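One Pan, One Burner, One Plate

I've been cooking on a single burner since October, and I've been complaining about it to anyone who'll listen. So when I heard about the woman who runs the tabletop egg class at Wivham, I invited myself over for a chat (and, okay, for lunch).

She cooks for a living, kind of. She tests small-kitchen recipes for a newsletter called Clarnik, and up to 200 people write in after each one. "Mostly to tell me their omelet fell apart," she says, laughing. "I love those letters. I answer all of them."

Her whole thing is the rectangular pan. She started with a round one like everybody else, and switched after a friend made her a rolled omelet that she still talks about like it was a vacation. "A round pan gives you skinny ends and a fat middle," she told me. "With straight sides you just fold and push, fold and push. I burned 15 of them before I got one I'd serve to my mother!"

She's fussy about setting up, too. Oil goes by the pan, the little dish goes right below it, and the plate waits close to the front, so she can slide the food out without hunting for anything.

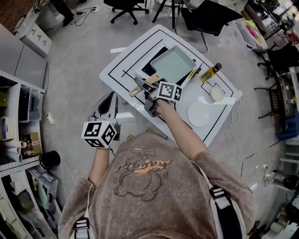
Do you need a special burner for a pan that shape?

Any flat burner that heats evenly will do, but on induction the pan has to have a magnetic base, so test it with a fridge magnet before you buy.

I asked about heat next, because mine is always too high. "Everybody's is," she said. "People get nervous and crank it. Medium-low, and wipe the oil around with a folded paper towel. You want a shine, not a puddle." She gives the first layer 40 seconds and then starts rolling, and she won't be rushed on that.

And if it tears? "Roll it up anyway. The next layer covers it." I've tried that twice at home now and she's right, although my second one did look a bit like a sock.

The class starts up again in November 2020, and she's adding a session on pancakes.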